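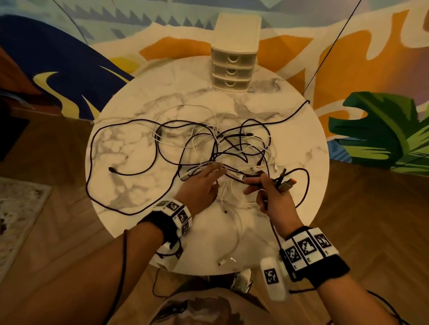 Elline Wrist Marker Set: Safety Notice and Revised Strap

Applies to: Elline wrist marker sets, left and right, shipped with the black fabric strap and a wired module. Sets with the newer Madar clip are not affected.

What went wrong

In April a Kotian gripper arm running from live wrist tracking moved when it should have held still. The operator was sorting charging cables at a table. A loose cord looped over the module on the right wrist and pulled it round on the strap. The tracker still read the markers, but it read them at the wrong angle, and the arm followed. It swung 90 degrees and hit its end stop. No one was hurt. The gripper fingers had to be replaced.

Ekene Uzor at Cavdale went through the log and found the module had turned 50 millimeters around the wrist before the software raised a fault. The limit was set too wide. We have changed it.

What to do now

Stop using affected sets to drive a live arm until both changes below are made. Recording hand motion with no arm connected is fine.

1. Install firmware 259. The arm now holds position as soon as the markers on one wrist disagree with each other. You have to clear the fault by hand.

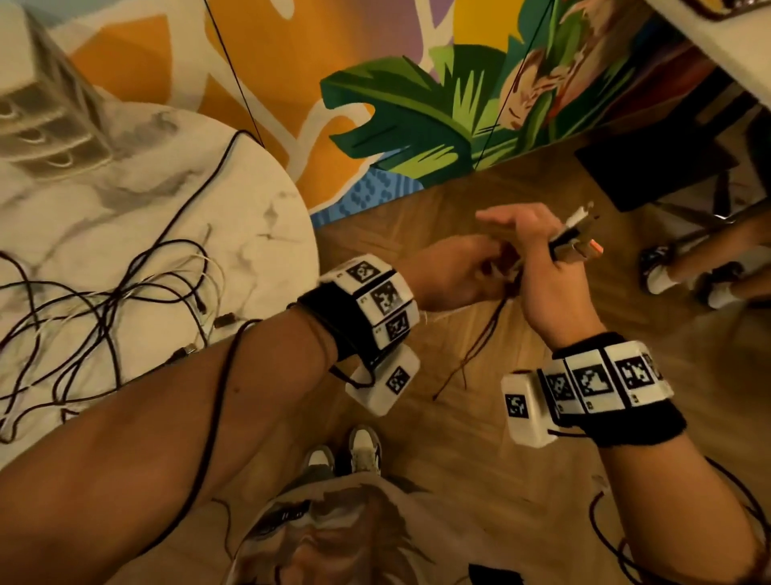
2. Fit the Madar clip, one per wrist. It locks the module to the strap and takes the strain off the wire. Tighten the strap first, then close the clip until it clicks. Run the wire back along the forearm and tape it down near the elbow.

Work with cords, string, netting or anything else that can loop is still the hardest case for this set. Keep the wire on the side away from the pile, and have a second person at the stop button whenever an arm is live.

Checking your set

Put the set on and try to turn each module with two fingers. If it slides, the strap is worn and needs replacing. Straps are rated for 2,000 closures. Look at the marker faces too, and replace any that are scratched or lifting at the corners.

Ordering

The clip is free for owners of affected sets. Have the serial number from the inside of the left strap ready when you contact Elline support. New straps are sold in pairs and come with the clip already fitted. Sets returned for refitting should be sent without the cables.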